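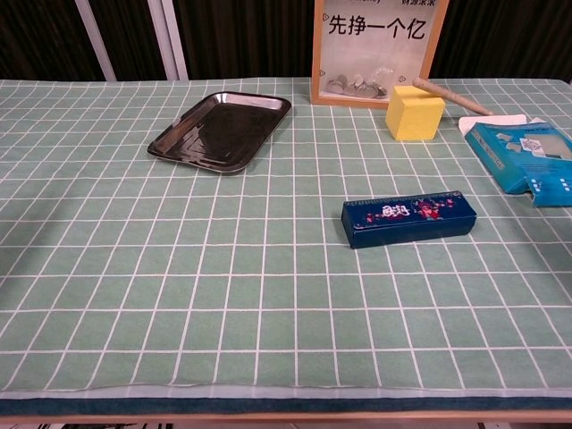 Le plateau noir, sur la nappe à carreaux.

Temps de lecture : 2 min
Imprimer | Envoyer par e-mail

Focaccia du soir, version pressée. Recette piquée à Precious Samonte, un peu bricolée depuis mars. Pas de pétrin, pas de repos de 24 h.

Il faut : 220 g de farine, de l'eau tiède, un demi sachet de levure, sel, huile d'olive. Romarin si vous en avez.

1. Mélanger farine, levure, eau. Sel à la fin. La pâte colle, c'est normal, ne pas rajouter de farine !!

2. Couvrir. Laisser gonfler près du radiateur, une heure environ. Plus s'il fait froid.

3. Huiler le plat genereusement. Verser la pâte, étaler avec les doigts mouillés. Si elle se rétracte, attendre un peu et recommencer.

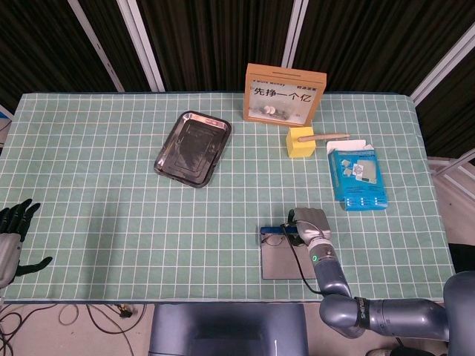
4. Faire les trous. Bien au fond. Re-huile, gros sel, romarin.

5. Four à 220, chaleur tournante, 20 minutes. Surveillez à partir de 15, chez moi le fond brunit vite.

6. Démouler tout de suite sur une grille, sinon ça ramollit dessous.

Se congèle très bien en parts. Anas Kettani met des oignons rouges, à tester mais coupés fin fin.

Ce site utilise des cookies. Accepter | Refuser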